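How to fold sweatpants so they stay folded

Quick one today, got a pile of laundry waiting. Sweats are the worst thing in the drawer. Slippery waistband, fat cuffs, and they puff back up the second you let go. Took me 20 tries to get a fold I like. Takes under a minute now.

What you need: a flat surface, wider than the pants are long if you can. Table beats bed. Beds sag and the creases wander.

Before you start, pull the drawstring even and tuck the ends inside. Empty the pockets. Turn the legs right side out, all the way down to the cuff.
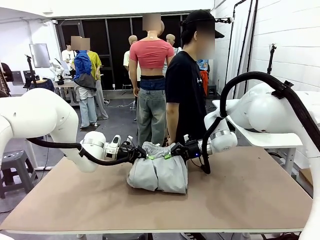 Start at the waistband. Always. Hold it at both sides and give it one good shake so the legs drop straight, then lay the whole thing down. If yours look like the light gray bundle on the table, waistband gathered up and the rest in loose folds underneath, don't try to fold from there. You'll just press the lumps in. Spread your grip out to the side seams till the elastic is flat, lift, lay down again.

Smooth from the waist to the cuffs with your palm. Not the other way, it bunches.

Fold one leg over the other, seams matching. The crotch sticks out in a little triangle, tuck it in so you have a straight edge.

Cuffs up to just below the waistband. Leave a gap of 2 inches.

Fold in half again, toward the waist. Then tuck the thick end into the waistband like a pocket. Snug but dont force it.

Shorts: same thing, skip the second fold. Too short to need it.

Fleece-lined ones won't tuck well, just stack those flat with somthing heavier on top.

Stand them up in the drawer, waistband down. Hoodies next, probably in April.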